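The trouble with the anniversary reissue

There is a new edition of the second Benon album, and it costs more than my first guitar did. Four records, a book of studio notes, a print of the sleeve and a folded poster of the tour dates, most of which I seem to remember were played to half-full rooms. Gedetti, the label, has pressed 4000 of them and numbered each one. I have been sent the files to listen to, so I can't tell you how the box smells.

I loved this record when it came out. It lasts 29 minutes and has two songs on it that I would save from a fire. The rest is a band working out how to use a drum machine they had borrowed, and that was part of the fun. You could hear them guess.

Now we get the guesses behind the guesses. There are five takes of "Urnarmont", and in four of them the singer hasn't written the second verse, so he hums it. The book calls these takes "revelatory". They are humming. I played them to a friend who knows the song by heart and she asked if the kettle was on.

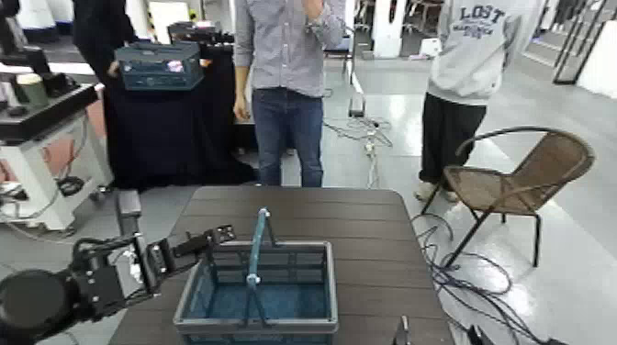

LEEDS, 5/6/22

The argument for this sort of thing is that it shows us how the music was made. I used to believe that. Then I read all 204 pages of the studio notes, hoping to learn why the bass drops out before the last chorus, a moment I have wondered about for half my life. Tamás Vörös, who produced the album and wrote the notes, gives it one line: "Bass out here, sounds better." Fair enough. He gives the mixing desk eleven pages.

What bothers me more is the remastering. Everything has been pushed forward, the hiss is gone, and "Weerasinghe", which used to sound as if it was coming through a wall, now sounds as if it is being sung into your collar. Some people will prefer it. I put the old copy on straight afterwards, scratch and all, and felt my shoulders come down.

I don't blame the band. Streaming pays them very little and a box like this might cover a year's rent for somebody. But I would sooner they asked us for the money outright, or went into a room in February and made something new and possibly bad. A bad new Benon song would at least be one I hadn't heard. As it is, Gedetti already has the third album down for the same treatment, and that one was a double to begin with.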